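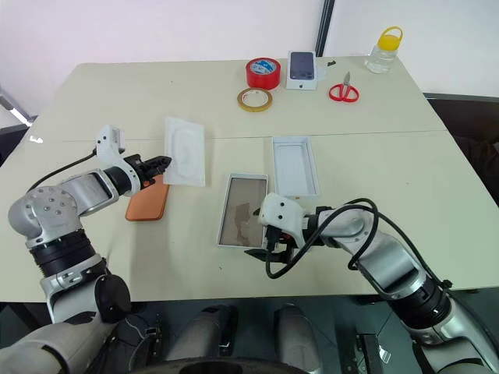 3.2 Packaging and the decision to return goods

Returns of small accessories were examined using the records of Whitcombe, a mail-order retailer that has kept paper return slips since 1976. The sample consisted of 726 slips covering phone cases, chargers and similar low-cost items. Each slip was coded by two readers (Kerslake and Pryor), and the 43 slips on which they disagreed were passed to a third.

Customers who kept the original packing were more likely to send an item back within the allowed period. The link held after price was taken into account, although it was weaker for items bought as gifts. Rey and Brunton report a similar pattern for kitchen goods -- their sample, however, left out orders placed by telephone.

Figure 3. A phone case and a molded plastic insert, two of the kinds of material considered in this section.

Molded inserts raise a separate question. Many slips mention that the insert was thrown away before the buyer had decided whether to keep the product, and several buyers asked if a return would still be accepted without it. Whitcombe's printed terms did not address the point, and staff appear to have settled such cases one at a time. Slips of this type were kept in the sample and marked as incomplete returns. Their effect on the main estimates is discussed in the next section.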